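About Wavport

Hi, and thanks for stopping by! I run Wavport, and we make one thing: a pair of hand-held grippers you use to show a robot how to do everyday jobs.

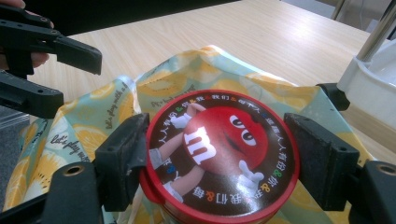 How we got going

I started out in a rented unit in Skestlow in May, with a borrowed bench and a box of brackets that didn't fit each other. The first gripper squeaked every time you closed it. We sold it anyway (to a very patient lab in Whitfield) and they came back for 6 more, so I figured we were onto something.

What's in the kit

You get two grippers, left and right, with black rubber-padded fingers that will hold a round candy tin by its sides. The pads are the part I fuss over most. Hard plastic slid off everything we tried, and the soft foam wore through in a couple of weeks - a real mess. Spare pads come in the box, along with the screws and a little wrench that I promise you will lose.

Each gripper weighs about 900 grams, so your wrist will want a break now and then. We're working on that!

What we test with

Ordinary stuff, mostly. Candy tins, printed fabric bags, whatever turns up on the table. Fabric is my favorite because it folds a different way every time, and a robot has to learn to cope with that just like the rest of us.

Price and trying one out

The full kit, which we call the Bustlow, is $1220 with shipping inside the US. You can keep it for 30 days and send it back if it doesn't suit you. Schools can ask for a loaner pair too - just tell us what you'd like to teach your robot and when you need it by.

Questions go to the contact form, and I answer those myself, usually in the evening.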